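The Arm in the Mail: A Talk With the Maker of the Trindum Kit

Skasness sells one product, and it arrives in a box that rattles. The Trindum is a small robotic arm made of 3D-printed parts and hobby servos, sold as a kit to schools, tinkerers and anyone who has decided that picking things up by hand is beneath them. I spent an afternoon with the designer, who asked to go by job title only, on the grounds that customers with leftover screws are resourceful people.

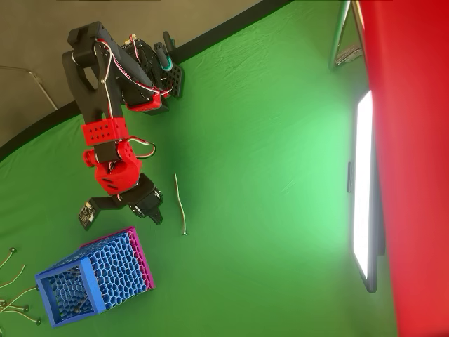 "Wire is the hardest thing I could have picked," the designer told me. "Everyone demos with cubes. A cube wants to be picked up. A wire has no opinion, it just lies there being thin."

The company's standard exercise is clearing up: loose wires go into a basket, one at a time, until there are none left or the operator wants lunch. I asked whether any customer has ever needed this done.

"One. They make wiring harnesses, and they were very polite about the speed."

The speed is a sore subject. In January the shop ran 214 pickups for its own records and published all of them on the product page, including the ones that ended with the gripper closing firmly on cloth. I suggested that most companies would have trimmed the list. The designer looked at me as though I had suggested trimming the dog.

"If you're buying a kit, you're going to see it miss. You'll see it in the first ten minutes. I'd like you to have heard it from me."

Assembly is meant to take 6 hours. It took me two evenings and part of a third, and I include in that the time spent looking for a bracket I was sitting on. The manual, translated into English by somebody with a real love of the word "gently," is good up to the wrist and then loses its nerve. When I brought this up there was a long pause.

"The wrist page is being rewritten," the designer said. "It has been rewritten before. The wrist is where people email us."

What do they email?

"Pictures, mostly. No text. Just a picture of a wrist."

My other complaint was the cabling. The servo leads run down the outside of the arm and loop between the joints, and the first time I swung mine around at full tilt I winced. The designer is unmoved. Hidden cables look tidy in a catalog, the argument goes, and then one fails and you have to take the whole arm apart to reach it. "Leave slack at the joints. More than you think. Then leave it alone."

The software comes from Ollis, a separate outfit, and is included for the first year. It does its job and has a settings menu like a cellar. There are 4 speed presets, of which I would describe two as usable and one as a threat. For those who'd rather not build anything, a shop called Radonjić sells the arm already put together and charges accordingly. The designer recommends it to "people with a deadline, or a marriage."

I asked what the arm is really for, once the wires are in the basket.

"You tip the basket out again," the designer said. "That's a serious answer. You change one thing, you run it again, you see if it got better. If that sounds boring, please don't buy one. We do the returns ourselves and it's a very small room."

A new gripper is planned, with softer fingers. No date has been given – the last date they gave is still up on the website, and customers bring it up.

Kits ship in 3 weeks. Spare servos are sold separately, and I'd order two.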